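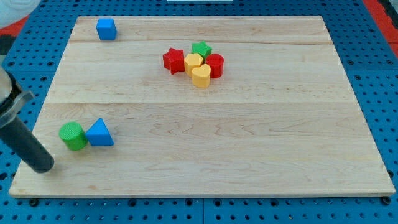

Is it better to teach a robot by moving its arm yourself or by driving it from a distance?

Moving the arm by hand is quicker to learn and gives better first attempts, but remote control gives recordings that look more like what the robot will face when it works alone, so for tabletop pushing we now use remote control for nearly everything and keep hand guiding for the opening minutes of training a new operator.

4. Collecting the demonstrations

Figure 3. The pushing board with the blocks scattered and grouped. The finger hovers over the lower left of the board, near the green cylinder and the blue triangle.

4.1 Setup and task

The task is to push plastic blocks across a flat wooden board with a single finger. There is no grasping and no lifting. This sounds like a simplification and was sold to our funders as one. A block pushed slightly off center turns, and a block that turns meets its neighbors at a new angle, after which the operator has a different problem from the one on the instruction card.

Instructions were short sentences such as "separate the star from the heart" or "bring the blue cube to the others." Each referred to blocks by color and shape. Where two blocks share a shape, as with the red and green stars in Figure 3, the color had to be given. An early version of the card set left it out, and operators divided neatly into those who asked and those who picked the one they liked.

We did not reset the board to a fixed layout between demonstrations. Each one began wherever the last one had left things, unless a block had gone over the edge, in which case it was put back by hand near the middle. The practice saves a great deal of time. It also means that the layouts in our data are the layouts people leave behind, with a fair number of tight bunches like the one in the upper half of the board in Figure 3. A layout drawn at random by a computer rarely produces such bunches, and a policy trained only on tidy boards treats them as a wall.

4.2 Two ways of showing

In the hand-guided condition the operator stood at the bench, switched the arm to its compliant mode, and moved the finger through the task. In the remote condition the operator sat in the next room and steered the finger through the Studier interface, a plain screen view with a hand controller. Up and down motion was locked in the remote condition, so that the finger stayed at a constant height while pushing. We had not planned to lock it. Our first remote session left a groove in a practice board, and the plan was revised that afternoon.

The data were recorded at two sites, Primville and Haslam, using the same arm model and the same control software. Eight operators took part, all of whom worked in both conditions. Half began with hand guiding and half with remote control. Before recording, every operator had a practice period and was free to extend it. The two with the most prior robotics experience were also the two who declined to extend it, and we draw no conclusion from this in print.

In total we kept 1489 demonstrations. A further 53 were removed before training. Most of these were cases where the operator carried out a perfectly good push that had nothing to do with the instruction. The remainder were communication dropouts, during which the finger held still while the operator pushed the controller harder, in the manner of someone talking loudly to a tourist.

4.3 What hand guiding gets wrong

Hand-guided demonstrations were shorter and smoother, and by the usual measures of path quality they were the better recordings. They were also, for our purposes, the less useful ones. We see two causes.

The first is the body of the operator. A person at the bench leans over the board and blocks the camera at the moments that matter most, when the finger meets the block. We masked the affected images, but a masked image of the contact is a poor lesson in contact. Asking operators to stand farther back produced demonstrations made at full arm's length, with a visible decline in both accuracy and good will.

The second is that a person holding the arm can feel the block. When a star catches on a corner of the hexagon, the resistance comes up through the finger, and the operator eases off and goes around before anything shows in the image. The learned policy has only the image. It is therefore asked to imitate a decision whose evidence was delivered to somebody's wrist. In the remote condition the operator has the same view as the policy and makes mistakes of the same kind – late corrections, overshoots, a second approach from the other side. Those corrections are ugly to watch and very good to learn from.

Policies trained on remote data alone recovered more often after a missed push than policies trained on hand-guided data alone. Mixing the two helped a little with isolated blocks and did nothing for us in clusters. Section 5 gives the full comparison.

4.4 Operator habits

A demonstration records the task and also the person. One of us (Harasym) approaches every block from the left, including blocks that would be far easier to reach from the right. The policy trained on the Haslam data, where he recorded more than anyone else, does the same. The other (Kuzmenko) nudges a block once after it has arrived, as if to settle it, and for several weeks in October we searched the controller code for the source of a small extra motion at the end of each successful run.

We considered instructing operators to avoid such habits and decided against it. Written guidelines for how to push a block ran to two pages in draft and made the operators slower without making them more alike. What helped was rotation. Changing operators after each block of sessions kept any one person's manner from being tied to a particular board layout, and the left-hand preference weakened once the Primville recordings were added.

One habit we did try to remove was pausing. Remote operators stop to think, and the finger hovers beside a block while they do. A policy that imitates hovering can go on doing it indefinitely, having no thought to finish. We trimmed still periods at the start of each demonstration and shortened those in the middle, leaving the end untouched so that the policy could learn when to stop. An earlier attempt trimmed all three and gave us a robot that completed the instruction and carried on.

4.5 Labels written afterward

Instructions given before a demonstration describe what was asked for. To cover what was done, recordings from both sites were sent to the annotation group at Wisodness, where annotators watched each one without seeing the original card and wrote a sentence for it. Agreement was high for single pushes toward an empty part of the board. It was lower for anything involving a cluster, where "push the heart into the star" and "push the star with the heart" were written for the same recording. We kept both sentences in such cases, and the policy appears to be less troubled by the difference than its authors were.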